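Skuslow Push Buttons and Trays - Frequently Asked Questions

Which sizes do the buttons come in?
Two. The small button and the large button share the same domed cap and round black base. They differ in diameter and in the weight needed to trigger them: 200 g for the small, a little less for the large. Both are sold singly.

Can caps be swapped between sizes?
No. Caps of the same size are interchangeable. To remove one, turn it anticlockwise until it stops, then lift. Do not lever it off with a screwdriver, as the two tabs under the rim will snap.

What is the rated life of the switch?
3000 presses on the small button and the same on the large. In practice most outlast this. A switch that has started to fail usually registers a press twice or needs a second push.

Do I need the tray?
The buttons work on any flat surface. On a smooth countertop they tend to creep when pressed off-centre, and a textured tray floor reduces this. The raised rim also keeps small toys from rolling onto the floor, so most customers who use the buttons for sorting or matching games order one.

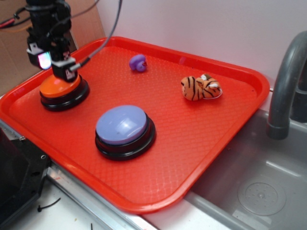

Small orange and large lavender buttons on the red-orange tray, with duck and tiger.

Are the toys included?
No. Tray sets are supplied with buttons only. Any small toy will do, provided it suits the age of the child.

How should I space the buttons?
Leave at least 9 cm between bases. Closer than that, a child reaching for one button will often catch the other with the wrist. Keep both clear of the rim.

How do I clean them?
Tray: warm water and dish soap, then air dry. Scrub along the pattern with a soft brush if crumbs have settled in it. Buttons: damp cloth only. Do not rinse or soak the base, and keep it well back if the tray is used beside a sink. Caps can be washed once they are off the base.

Will the colours fade?
Lavender fades first in direct sun. The orange caps and the tray hold up better. Store out of the window.

Which batteries are required?
Two AAA cells per button, not supplied. Remove them if the set is going into storage.

How do I order spare parts?
Write to Gleice Trindade at the Mekthorpe office with the size and colour. Caps and battery doors are kept in stock. Bases are made in batches of 2000 and the next batch is due in November. Warranty claims go to Américo Abreu - include the code moulded under the base.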